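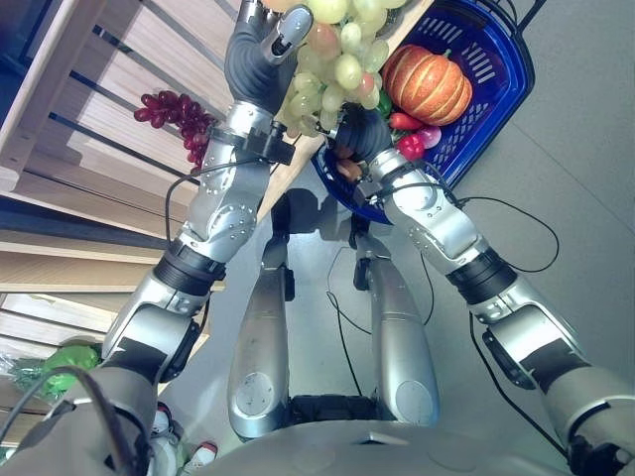 Loko at the mock shelf, green grapes in the left hand, right hand in the basket. View from the head camera.

August, pick bay, written up 16:40

Long day. Getting this down before I forget, tidy up later (won't).

Basket work all afternoon. Loose produce only, no boxed stuff. Grapes still the thing everyone wants to talk about. Bunch is wide, sags, and the grip that does for an onion is wrong for it. Using the slower close on the left hand now, 200 on the force setting. Tried 500 this morning out of impatience, went back down. 100 is too soft for anything with weight, don't bother with it again. Keep 200 for grapes until we have a reason to change.

Artificial produce is fine for reach and for hand shape. Says nothing about bruising. Must put that in bold in whatever goes to Velden, as they will read "grapes OK" and stop there. Real fruit trials are a separate job and not booked.

Run log is up to 1429. Note that includes the restarts so it isn't a score of anything. Someone at Brannigan quoted the log number in a meeting as if it was orders picked. It is not orders picked. Have asked for the column to be renamed.

Now the bit I actualy wanted to write down, which is the pickers.

Sat in the Velden canteen over the late break, two shifts' worth of people through. What they asked, more or less in order:

- who gets the blame when the basket is wrong
- does the rate go up for everyone else once it's on the floor
- do the cold aisle people move first or last
- can it be switched off by whoever is standing next to it, or do you have to ring someone

Had a proper answer for the last one only. Yes, anyone, no ringing. The rate question is the big one and it isn't ours to answer but we can't keep shrugging at it. At present the plan on paper is Loko takes the slow loose-veg lines on the early shift and people do the checking and the substitutions. Checking sounds lighter. One of the early lot said checking is worse, you stand still for hours and your feet go, whereas picking you walk. Fair. Hadn't thought of it. The plan has one checker per bay for a full shift. Suggest swapping every hour, and a stool.

Second thing from them. Pickers don't fill a basket in list order. Heavy at the bottom, soft on top, and they carry the soft stuff in their head until the end. Our list is in shelf order because that was easy. So the grapes come up when they come up. They spotted this in under a minute from the video. Changing to weight order first, then shelf. Means more reaching back and forth, slower on paper, better basket. Want it tried before the Kamden visit, not after.

Third. Substitutions. The screen says "item unavailable" and a person has to choose. They do it by knowing the customers, who'll take red pepper for green, who rings up and shouts. None of that is in the system and I don't think it should be, but if we take away the picking then the new starters never learn it. Worth raising. Not sure who with. Put it under training for now.

Basket: same blue shopping baskets as the shop uses, keep it that way. Was asked if we could change to a flat tray as it would be easier on the hands. Easier for us yes. The checkers lift these all day, they know the handle, and a tray is a two-hand carry. No tray.

Cables. Fine for bench work, not fine anywhere near people walking with full baskets. Velden floor supervisor raised it before I'd opened my mouth. No trial on the shop floor with anything trailing, full stop. Adding to the site conditions.

Head camera view is good for us but the checkers want to know if they're in it and who sees it. Need a plain one-page notice, what is kept, how long, who looks. Ask Kamden for theirs, they've had to do one already. Nothing gets recorded over there untill that's up on the wall.

To do
Grapes, both hands, weight order list
Rename log column (chase)
Swap rota for checkers, send to Velden with the stool request
Camera notice
Write down the rate question properly and send it up to Brannigan, ask for an answer in writing
Find out what the cold aisle plan is, as the people in the cold aisle don't know either
Spare wrist cable, order two

Charger is on the left bench. Whoever has the short hex key please put it back.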